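Ticket 2889: Red block won't seat on the corner bracket
Opened by: Davoud Khosravi
Project: Wisturetti fixture kit
Status: Resolved

Davoud, 9:52 am
Loving this kit so far! One snag though: the long red block stops short when I lower it onto the black bracket. It goes in a little way, then jams. I've tried it from both ends and flipped it over, same result every time.

Saeed Naseri, 10:20 am
Great project to be stuck on! Is the bracket base bolted down tight? If it was tightened before the block went in, the upright can lean a hair and pinch.

Davoud, 10:41 am
Both bolts were cranked right down, yes. I backed them off half a turn and the block got further, but it still catches on one corner.

Saeed, 11:05 am
So close! Look for a burr inside the upright. A few strokes with 1000 grit paper should clear it. Then come in at a slant, end first, and level the block out as it drops. Tighten the bolts last.

Davoud, 11:48 am
There was a burr, tiny but sharp. Sanded it off, came in at a slant, and it slid home on the first try. Did it five more times just because it felt so good!

Saeed, 11:52 am
Fantastic! Adding the burr check to the kit notes and closing this one.

Attachment (1)

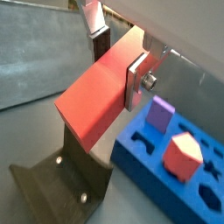 Red block over the bracket. Photo: D. Khosravi / Wisturetti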